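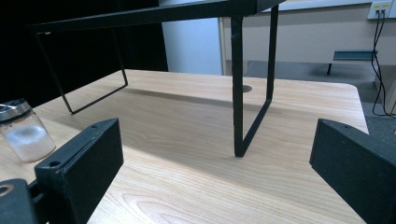 *Esko Kettunen, Skillthorpe, October*

# Open day tabletop set

Recordings from the Wednesday open day at Skillthorpe. Visitors used the hand-held gripper at a wooden table with a black metal stand and a small glass jar with a metal lid. Most of them had never held one before, so expect slow starts, dropped jars and a lot of second tries.

## Contents

- `visitors/`: 234 episodes, one folder per visitor
- `staff/`: 38 episodes, recorded before the doors opened
- `notes.csv`: task, outcome, comments

Tasks are `jar_move`, `jar_under_bar` and `stand_shift`. Outcome is `done`, `partial` or `stopped`. I filled in that column by hand the same evening, and Rainer staff checked almost 100 of the rows.

## Known problems

- Early visitor episodes have no comments. The sheet was still in the car.
- `stand_shift` was dropped after lunch. The stand kept scratching the table.
- Two visitors share folder 17. Split by start time.

## Use

Load with Indent, default settings. Please don't mix the staff episodes into a visitor test split. The Karberg demo from the same day was recorded with other settings and is kept in its own repo.

Corrections to `notes.csv` are welcome as pull requests. Put the episode number in the title.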